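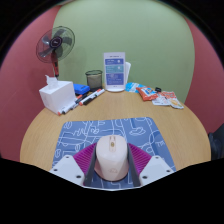

Home Workspace Basics, Unit 4: The Small Table
Course notes, Conall Egan
Lellthorpe Evening Classes

Hi again everyone! Last time we did proper desks, the kind with drawers and a back edge you can push against a wall. This unit is for the rest of us, who work at whatever table we've got. I spent most of my first year of freelancing at a round one, so I have opinions.

Round tables first. They're lovely to sit at and a bit of a pain to work at, because your forearms want a straight edge and the table keeps curving away from them. What I tell people is to pick one spot as the front and stick with it. Put your chair there, put your mouse pad there, and let everything else find its place around that. If you shift around the table every day you'll never get your arm comfortable (I tried, for months).

The mouse pad. Thanakorn asked me whether you need one on a wood top. Most mice will track fine on plain wood with a visible grain, but I still like a pad, partly for the finish on the table and partly because it marks out a territory. Cups don't land on it. Paperwork doesn't land on it. A bright color or a silly pattern does that job better than plain black, and it's cheerful! Blue with white doodles all over it is my kind of thing.

The mouse. Please pick one by hand size, and try it before you buy if the store will let you. Your palm should rest on the rounded back without your wrist bending up. Pale mice show grime along the seam and around the scroll wheel, so wipe yours down when you do the table. Slightly damp cloth, mouse switched off or unplugged, no spraying straight onto it.

Things that live at the back. Tissues, a case for pens, whatever you reach for a few times a day. Keep these beyond the pad, off to the side of your non-mouse hand. I'm right-handed so my tissue box goes back left. Lefties, flip it.

Fans. A pedestal fan beats a desk fan on a small table every time, for the obvious reason that it stands on the floor. Set it behind the table and off to one side, angled a little, so the air goes past you. Aim it straight across and you'll be chasing receipts. Check where the cord runs before you sit down, and dust the guard with the fan unplugged.

Wall color came up too. Nives has soft green and pink at home and worried it was too much behind a screen. I think muted shades are easy to look at all day, so leave them be.

For next time: clear your table completely, wipe it, then put back only what you used in the last 2 days. Sketch where each thing ended up and bring the sketch along. Colm, yours can be on the back of an envelope again.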